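Proltura 2 review: a good planner with a fussy front door

By Shayne Donnelly
July 21, 2025

Proltura is a motion planning and supervision package for robot arms and hands. You install it on a laptop or a small PC, point it at your robot's description file, connect whatever cameras you have, and it gives you a planner, a collision checker, a task editor and a log viewer in one window. Version 2 came out in May and we moved to it from Ngata, the planner we had used for the two years before that.

I look after the control software for a small group that does pick and place work with jointed hands and two-finger grippers. The objects are mostly cards, small boxes and envelopes. They are light and thin, they slide, and a planner that is a little wrong about the height of a box edge will have the fingers pushing the box across the desk. So my view of this software comes from one kind of work. If you weld or palletize, some of what bothers me won't matter to you.

Setup

The installer is fine. It wants a recent Linux, it tells you what is missing, and it didn't break anything else on the machine. Importing the robot was slower. Our arm description was written for Ngata, which lets you leave out joint effort limits, and Proltura refuses to load a file without them. The error message says "limit block incomplete" and gives no joint name. I found the missing entries by deleting half of the file at a time until it loaded.

Bronwyn Paewai did the hand. A hand with this many joints gives the collision checker a lot of pairs to look at, and the default setting checks every finger link against every other finger link. Planning times were terrible until she ran the pair reduction tool, which samples random poses and drops the pairs that can never touch. It's under Model, then Advanced, then Contacts. It should be a step in the import wizard. After that, a typical reach from rest to the box rim planned in 90 milliseconds on the laptop, and we have been happy with that.

Camera calibration was the best part of the setup. You move the arm through a set of poses, it works out where the camera is, and it shows you the leftover error for each pose so you can throw out the bad ones. Ngata gave you a single number and let you guess.

The task editor

Tasks are built as trees. Each node is a reach, a grasp, a wait, a check or a piece of your own Python. You can run the whole tree, or step through it one node at a time with someone at the keyboard ready to stop it, and the second way is how we do nearly all of our early runs. 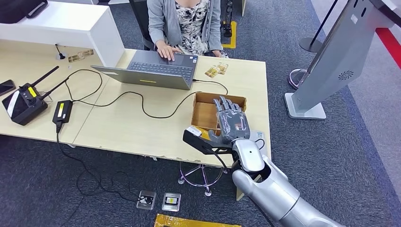 Stepping is where version 2 improves most on what we had. When you pause, the planned path for the next node is drawn over the live camera view, and you can drag the end point before you let it go. Dragging triggers a new plan right away. If the new plan fails, the path turns gray and the step button locks, so you can't send a bad one by accident. You can also go back a node. The arm retraces the path it took, at a speed you set, and the task state goes back with it.

The part I don't like is the Python node. Your code runs in the same process as the editor. If it hangs, the editor hangs too, and you are left with a frozen window while the controller carries out whatever it was last told. The controller does stop cleanly at the end of its segment, and the hardware stop is separate, as it should be. Still, I would have liked user code in its own process. Milagros Taipe raised this with support and was told it is planned, with no date given.

Keyboard shortcuts exist but can't be changed. The one for "step" is right next to the one for "run all." I have put a small script in front of it that asks for confirmation on the second.

Perception

Proltura ships with its own object detector, which I would skip. It is all right on boxes and poor on anything thin. A card flat on a desk comes and goes from one moment to the next. We feed in results from our own detector through the plug-in interface, and that works well. The interface is a single message type with a pose, a size, a confidence and a time stamp, and the documentation for it is two pages long and correct.

The time stamps matter more than you might expect. The planner will throw out any detection older than a set limit, and the default limit is 50 milliseconds. Our detector is slower than that. For the first morning every object we sent was dropped without a word, and the planner behaved as if the world was empty. There is a counter for dropped detections in the diagnostics tab. Look there first if your objects don't show up.

Zones

Keep-in and keep-out zones are new in this version. You draw a polygon on the floor or on a table, give it a height, and say which links may enter it. Zones can be turned on and off by a node in the task tree. You can type the corners in, draw them over a camera view, or have the software find them from tape.
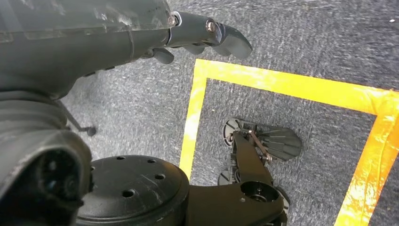
Zone detection runs on any calibrated camera, including one on the wrist, and it has three settings: color, line width, and how much of the outline has to be seen before it will offer you a polygon. Color is the touchy one. It matches against a narrow range, and shiny tape gives it trouble. Yellow tape on gray carpet should be about as easy as this gets, and the outline as a whole is found every time, but where the light catches the wrinkles the yellow runs from pale to nearly orange, and on those stretches the edge it draws wanders in and out. Widening the color range fixes most of that. I also ended up taking several views from different wrist poses and using the merge button, which averages the corners and drops any view that disagrees.

The other catch is the robot itself. Anything of the robot that hides part of the line has to be masked, and the mask comes from the robot description. If the description leaves out a cover or a bracket, the detector treats that shape as a gap in the outline, or worse, as a corner. Biljana Grgić spent an afternoon adding simple shapes to our model for parts that weren't in the file. It was dull work and it helped the collision checker as well.

Once a zone is saved, the planner respects it. I tried hard to get the arm to cut a corner, with start and goal poses right up against the boundary and the planning time turned down, and it either went around or reported that there was no path. It never quietly crossed. My one complaint is that zones belong to a task and not to a workspace, so if you have several tasks in the same area you copy the zones into each one, and if the tape moves you get to do it all again.

Logs and playback

Every run is saved with joint states, plans, detections and the camera views you choose. Playback is smooth, and you can scrub to a point and see the plan that was active along with the ones that were rejected. Each rejected plan has a reason next to it, with the names of the two links that would have touched. I use this more than any other part of the program.

Logs are big if you save video. Set a retention rule early. There is one in the preferences, and it is off by default. Export works to the common formats, and the exported files opened without trouble in Oltusitz, which we use for plots.

Search is weak. You can filter by task name and by result and that is all. Bevan Whitelaw wrote a script that pulls the run notes into a spreadsheet, and we look things up there.

Stability

The planner has not crashed on us. The editor has, more than once, nearly always when a camera was unplugged while its view was open. Work is saved every couple of minutes and the recovery file has been good each time. The controller process is separate from the editor and kept going through every one of those crashes — that is the right design, and it makes the choice about the Python node harder to understand.

Wi-Fi is supported for the camera feeds. I wouldn't use it. We ran it wired after the first day and the odd delays went away.

Price and support

A seat is $1240 a year, with the runtime included. You can put the runtime on up to 2 robots per seat. Loltton, the nearest thing to it that I've used, costs less and has a nicer editor, but it has no hand support worth the name and its collision checker only knows about boxes and cylinders. If all you have is a two-finger gripper and a tidy table, I would try Loltton first.

Support answers email within a working day. The replies come from people who know the code. When I reported the error message with no joint name, I got a patch to test the same week, so that one may be fixed by the time you install it.

What I would change

Move user code out of the editor process. Put zones in the workspace. Show dropped detections somewhere in the main window. Let me change the shortcuts.

We have renewed for another year. Ngata is still on the old PC for a few tasks that haven't been moved over, mainly the envelope sorting one, which has a lot of hand-written recovery steps in it. Milagros has started on the conversion and the import tool handled the reaches but none of the checks, so those are being redone by hand. I'll add a note to this page when it's running.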